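How many teleop demos before a dishwasher-loading policy stops embarrassing me?

I'm putting together a demonstration set for a two-armed robot in a kitchen mockup. The task is kitchen tidying in general and dishwasher loading in particular: cups, a plate, a jug, whatever fits in the rack. So far I have 606 episodes, nearly all of them driven by me, and the trained policy handles cups like somebody who has read about cups. My boss has seen a talk and now wants 3,000 episodes by December. Before I give up my evenings, is the number the problem, or is it what's in them?

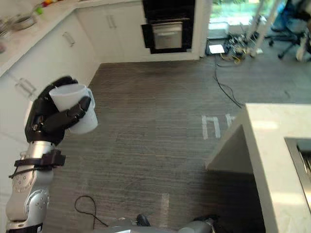 White measuring jug in the hand, kitchen counter to the left.

The jug is the worst of it. Success on cups is poor, success on the jug is a rumor. I start every episode from the same pose because it made the resets faster, and I'm beginning to suspect that was not my finest idea.
— Negin Hassanpour

Arell

It's what's in them. I trained on a set of about 1,000 dishwashing episodes that all began from one spot, and the result was a very expensive way to replay one spot. Move the start pose. Move the rack in and out a little. Swap the cups. Then drive some episodes where you begin in a bad position and fix it, so the policy has seen what getting out of trouble looks like.

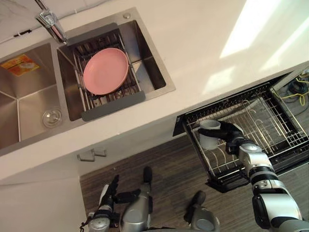
Also decide where an episode ends and stick to it. I ended mine at release for the first half and at "arms back home" for the second half, and the policy learned to let go of a cup and then think about its life. Relabeling took longer than collecting.

One more: throw nothing away. Mark the failed episodes as failed and leave them out of plain imitation training, but keep the files. You will want them when you build a success detector, and you will not want to go back and fail on purpose.

Uroncombe

Depends what arms you have. 3,000 is better than 606. More data never hurt anyone.

Aidoo

It has hurt me, but moving on. Check your wrist views before recording anything else. The head camera loses sight of the fingers just when the grasp gets interesting, and a wrist stream that lags behind it will quietly poison the lot. 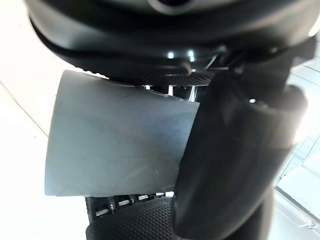 Should the wrist and head cameras run at the same frame rate? Matching rates make life easier, but what you really need is good timestamps on both, so you can line the frames up with the joint readings afterward.

For the jug, I'd collect a small block on its own, say 36 episodes with the handle pointing different ways, train, and look at how it fails before ordering up hundreds more. If it goes for the handle in the wrong place every time, you need more handle angles. If it reaches well and then squeezes at nothing, look at your gripper labels.
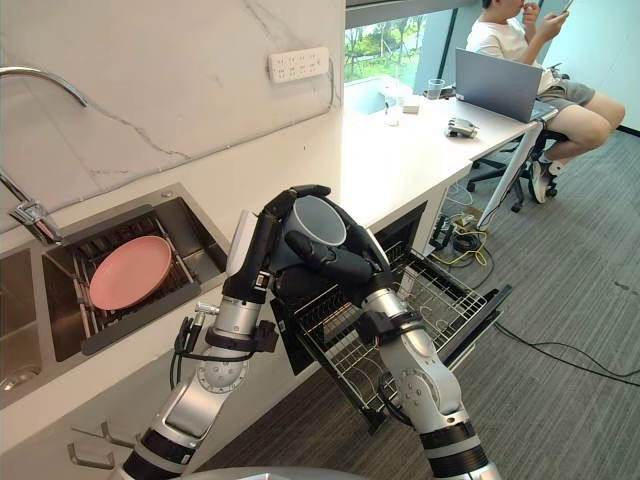

Two-handed stuff deserves its own tag, too. If you pass things from hand to hand in some episodes and go one-handed in others, with no pattern to it, the policy sees two answers to the same situation and may split the difference. Pick a rule for when you hand over and write it down where your other drivers can find it. Welham on the collection board posted a decent one-page template for this, minus the coffee ring on mine.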